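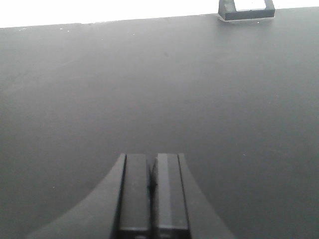 Heitmann Building, second floor teaching lab
Walk-through checklist with comments
Inspected by Benedikt Schwerdtfeger. Read and initialed by Dzifa Antwi.
April 10, 2025

How to read the marks: OK means I checked it myself. NO means it failed. TOLD means somebody told me it was fine and I could not confirm it. The old form had no such mark, and I suspect a good part of its OKs belonged under it.

The last sheet for this room had every box ticked in the same pen, in one straight run down the page. I have left it in the binder. I would not rely on it for anything.

1. Exits and walkways

1.1 Main door opens fully and closes by itself. OK
Closes hard. Somebody will ask for a softer closer. The softer closer on the first floor stopped latching, so I would leave this one alone.

1.2 Second exit unlocked from the inside. OK

1.3 Second exit clear on the other side. NO
Stacked chairs in the hallway. I was told they are "only there until the move." The same chairs were there in June, and the same move was mentioned. Take them away or find them a room.

1.4 Exit signs lit. OK
Both lit on normal power. See 6.4 for what happens on battery, where I am less happy.

1.5 Floor free of cords and bags. OK
I came in between classes. I have no idea what it looks like with a class in it, and this box should not be taken to say so. Dzifa, could you look in during a full session and write down what you find?

2. Eyewash and shower

2.1 Eyewash reachable within a few seconds from any bench. OK
I walked it with my eyes shut from the far side. It can be done. I hit my hip once.

2.2 Eyewash flushed weekly and tag signed. NO
The tag is signed for every week, including the two weeks the building was closed. Whoever signed it, please stop. A blank line would have worried me less.

2.3 Water clear when run. NO
Rusty for the first stretch, then clear. That fits with the tag being filled in at a desk.

2.4 Caps on nozzles, caps pop off by themselves. OK

2.5 Shower pull handle reachable by a short person. TOLD
I am tall. Needs a check by someone who isn't.

2.6 Shower tested with flow. TOLD
Facilities says it was done over the winter. No sheet, no date, no name. I asked twice. Until there is a piece of paper I treat it as not tested.

3. Sinks, drains and faucets

3.1 Faucets shut off fully. OK

3.2 Drains run freely. OK
Ran each one for a slow count and watched it go down. One gurgles. It gurgled last time too and the comment then was "normal." Maybe. I would like a plumber to say that and not a chemist.

3.3 Traps filled, no sewer smell. OK
Seldom-used sinks dry out. Pour water in them at the start of each month. The Villumex drain tablets somebody bought as a substitute do nothing for a dry trap, whatever the tub promises, and I'd rather the money went on gloves.

3.4 Nothing but water goes down the sinks. TOLD
Everyone I asked said of course. I found no way to check this in an afternoon. The sign about it is small and hangs where you see it after you have already poured.

3.5 Glassware kept back from sink edges. See comment
Clear glass on a black counter is easy to miss with your sleeve. Anything left by a sink should go to the rack before the end of the session. 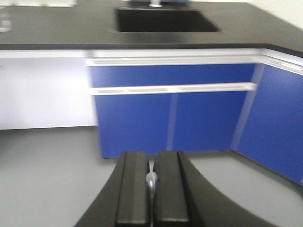 3.6 Base cabinets under sinks open, dry, no leaks. OK
I put a sheet of paper towel under each trap, ran the water and looked again. All came back dry. One door sticks at the bottom. Paper towel is a poor instrument but it beats looking in with a phone light and hoping.

3.7 No chemicals stored under sinks. NO
A jug of Florkusano floor cleaner, half full, lid cracked. It belongs in the janitor's closet. I moved it myself. If it comes back, somebody is putting it there on purpose and I would like to talk to them.

4. Chemical storage

4.1 Every container labeled with name, hazard and date. NO
Most are. Two bottles say "buffer" and nothing else. Buffer of what, made when, by whom? I have pulled them for disposal. The owner has until the next pickup to come and argue.

4.2 Largest solvent bottle on an open shelf no more than 500 ml. OK
This is our own house rule. I've been told it is too strict and also that it is too loose, by people in the same meeting.

4.3 Acids and bases kept apart. OK

4.4 Flammables cabinet closes and latches. OK
It latches if you lift the left door a little. I passed it, with some reluctance. Get the hinge adjusted before I change my mind.

4.5 Inventory list matches the shelves. NO
I picked 5 lines from the list and went looking. Three were there. One was in another room. One I never found. The list is printed nicely and has a cover page. I would trade the cover page for a correct list.

4.6 Safety data sheets available. TOLD
They are "all online now." I tried the link on the poster and got a login screen. Nobody present had the password. In a spill that is the same as having no sheets. Print the ones for what we really use and put them by the door.

5. Fume hoods

5.1 Sash moves and holds at marked height. OK

5.2 Airflow sticker in date. OK
In date, but the reading on the sticker is the same as on the one before it, down to the last digit. It could be chance. I have asked for the raw numbers.

5.3 Low-flow alarm works. NO
It has been silenced with tape over the speaker. The explanation I got was that it goes off for no reason. An alarm that goes off has a reason, even if the reason is a bad sensor. Tape removed. Work order sent. Hood is out of use until somebody comes.

5.4 Hood not used for storage. NO
See the same hood.

6. Electrical and lighting

6.1 Outlets near water trip when tested. OK
Tested every one with the plug-in tester. I didn't rely on the button.

6.2 No extension cords used as permanent wiring. NO
One, running to the fridge. It was called temporary on the last sheet and on the one before that.

6.3 Power strips off the floor. OK

6.4 Emergency lights stay on for 90 minutes on battery. TOLD
The contractor, Adis, says they passed. The report is one line long and covers the entire building. I pressed the test button and the light came on, so I know it works for as long as I can hold a button. Please ask Adis for times per fixture. If they can't give them, we should ask what we paid for.

6.5 Bench lighting good enough to read small labels. OK
Fine by day. I haven't been in after dark.

7. First aid and fire

7.1 Extinguisher charged, pin in, tag current. OK

7.2 Extinguisher not blocked. OK
Coat hook next to it. With a coat on it, I would say blocked. Take the hook down.

7.3 First aid kit complete. NO
Plenty of tweezers. No burn dressing, and one roll of tape gone hard as wood. The kit has a seal on it, and the seal was unbroken, so it was packed this way. I have stopped trusting seals. Open the kit and look.

7.4 Fire blanket present. OK

7.5 Staff know where the gas shutoff is. NO
I asked four people. Two pointed at the right wall. One pointed at the thermostat.

8. Paperwork and training

8.1 Training records up to date. TOLD
The spreadsheet is all green. Having done 7.5, I don't put much weight on the green. Could we please replace the yearly slideshow with a short walk around the room? People click through the slides. I click through the slides.

8.2 Last inspection's problems fixed. NO
Chairs, fridge cord, gurgling drain. All carried over. The last sheet has a column headed "Action taken" and it says "noted" all the way down.

8.3 Emergency phone numbers posted and correct. NO
I called them. One belongs to somebody who has retired and was very pleasant about it.

To be done before the next class
Hood out of use, sign on the sash - done, BS
Chairs out of the hallway
Eyewash run until clear, new tag, honest dates
Burn dressing and fresh tape
New phone list, each number called first

To be done when somebody has the time, by which I mean soon
Fridge moved closer to an outlet
Flammables cabinet hinge
Plumber for the drain
Data sheets printed
Coat hook down

Comments from D. Antwi

1.5: looked in during a full session. Bags everywhere, two of them in front of the second exit. Change it to NO.

2.5: I can reach the handle on my toes. In a panic I would probably manage, but I don't love it. A longer pull rod would fix it.

3.4: I agree with the doubt. Moving the sign to eye height over the sinks this week.

4.1: one of the buffers was mine. Sorry. It can go.

6.4: wrote to Adis. They sent the same one-line report again, this time as a PDF. Wrote again.

8.3: new list is up by the door. I called every number and a person picked up each time.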